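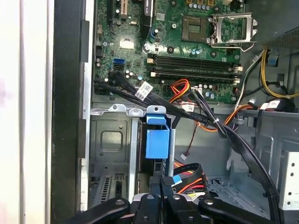

Socket open, memory slots bare, SATA ports over on the left.

3 min read

So the old tower is finally on my desk with its side off, and I have been having way too much fun in there. My friend Kwadwo Bonsu was clearing out his office in January and asked if I wanted it before it went to recycling. Of course I said yes! I've wanted a second machine for backups forever, and I'm too cheap to buy one.

I'd forgotten how roomy these cases are. My laptop is glued shut like a tin of sardines, but in here you can get your whole hand in and poke around (gently). The board is that old-school green I kind of miss, with one blue SATA port and black ones stacked below it. I'm saving the blue one for the boot drive, mostly because I'll be able to find it again.

The processor socket is the part that makes me nervous. Those contacts are tiny, and I bent one on a different board years ago and spent a whole evening with a sewing needle and a magnifying glass trying to nudge it back. This time I'm leaving the bracket alone until the chip is in my hand. I found a used one online for 40 dollars – the seller has good reviews, so fingers crossed.

Then memory. Four slots, and I only own 2 sticks, pulled from a desktop my neighbor Dragica Živković was done with. I still need to look up which pair of slots they go in. I always guess and I always guess wrong.

And the cables, oh boy. There's a black bundle running diagonally right across the board and over the drive bays, with a barcode label wrapped around it and a little white zip tie farther along. I'd love to route it somewhere more sensible, but I want to know where everything goes before I snip anything. The orange, red and yellow wires looping up to the small white connector can stay right where they are.

Shopping list so far: thermal paste, a drive, more zip ties (the bag of 200 from the hardware store, I go through them like candy). If you've got a favorite cheap drive for backups, leave me a comment – I'm ordering this weekend.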